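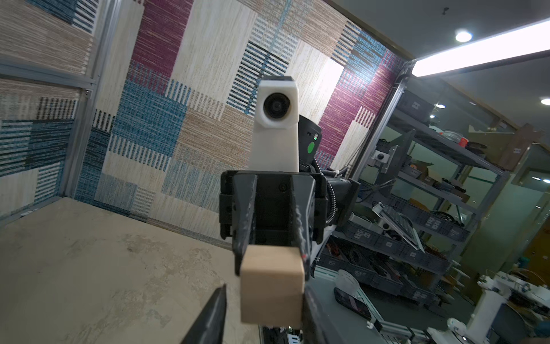

Section 4. First Start-Up and Programming

The steps in this section apply to the Kukuvine 532 household water softener after it has been placed, leveled and connected to the main supply as set out in the previous section. Do not begin until all pipe joints have been checked and the drain line has been secured.

Allow one full morning or afternoon for the work. Water will be unavailable to the household for part of that time, and occupants should be told beforehand.

Caution: The softener is intended for potable cold water only. Do not connect it to a hot water line or to an untreated well supply without a sediment filter upstream.

Before You Begin

Confirm that the following items are at hand:
The water test strip and color card from the accessory bag
A clean bucket
A flashlight
Softener salt in pellet or crystal form. Rock salt is not recommended.
The installation record card, found inside the back cover of this manual

The bypass valve must be in the BYPASS position, with both red handles turned across the pipe. The power adapter should remain unplugged.

Filling the Brine Tank

1. Remove the brine tank lid and set it aside.

2. Look inside the tank with the flashlight and remove any packing material. The salt grid must lie flat on its supports.

3. Lift the cap from the brine well and check that the float moves freely up and down. If it sticks, loosen the retaining clip, straighten the float rod and press the clip back into place.

4. Pour clean water into the tank until it just covers the salt grid. This is done by hand at first start-up only. The control valve will refill the tank after each later cycle. 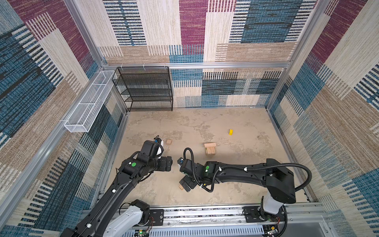
5. Add salt to the tank, keeping the level below the top of the brine well. Replace the brine well cap before pouring so that no pellets fall inside.

6. Refit the lid.

Note: Different kinds of salt should not be mixed in the same tank. Owners who wish to change from crystals to pellets should let the first supply run down before adding the second.

Admitting Water to the Resin Tank

The resin tank is shipped dry and holds air. Water must be let in slowly. Opening the valve too quickly may push resin into the household plumbing, and the cost of clearing it is not covered by the Rilden limited warranty.

7. Open a cold water tap near the softener. A laundry sink is suitable. If the tap has an aerator, unscrew it first.

8. Turn the inlet handle of the bypass valve one quarter of the way toward SERVICE and wait. The sound of air leaving the tank is normal.

9. When the flow at the tap is steady and free of air, open the inlet handle fully, then the outlet handle.

10. Let the tap run until the water is clear. A slight yellow tint may be seen during the first minutes – it comes from the new resin and is harmless.

11. Close the tap, refit the aerator and check every joint for leaks, including the drain elbow at the back of the valve. 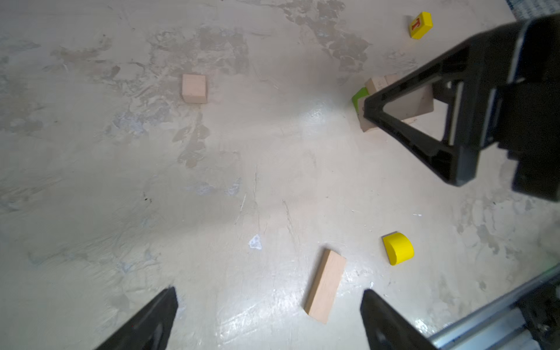 Where a leak is found at a threaded joint, return the bypass valve to BYPASS, relieve the pressure at the tap and remake the joint with fresh sealing tape. Do not tighten plastic fittings with a wrench.

Setting the Controller

12. Plug the power adapter into a grounded outlet that is not controlled by a wall switch. The display will show the software version and then the time of day.

13. Hold SET until the hour flashes. Adjust with the arrow keys and press SET again to confirm.

14. Dip the test strip in untreated cold water, compare it with the color card and enter the hardness reading.

15. Enter the number of people in the household. The controller will work out the volume of water to be treated between cycles, which for a small household on moderately hard water is some 2,000 gallons.

16. Choose the hour of regeneration. The factory setting is 2 a.m. Homes with two softeners should set them at least three hours apart.

Note: Settings are kept in memory during a power failure. The clock is not, and will need to be reset if it is flashing when power returns.

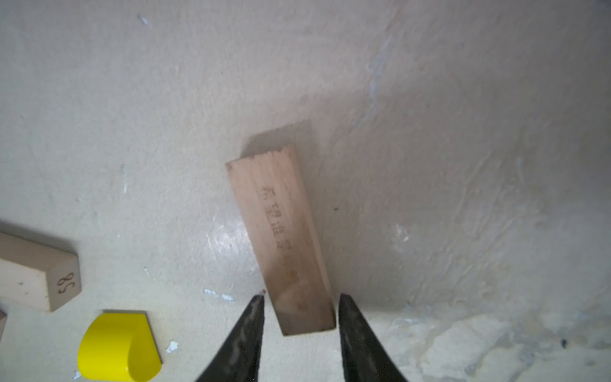 17. Press and hold REGEN until the motor starts. The first cycle should be watched from beginning to end, and the drain line checked for steady flow during backwash.

18. Write the hardness reading, household size and regeneration hour on the installation record card.

Water for drinking may be drawn once the first cycle has ended and the cold tap has been run for five minutes. If the display shows a fault code at any stage, unplug the adapter, set the bypass valve to BYPASS and turn to the fault table in the next section.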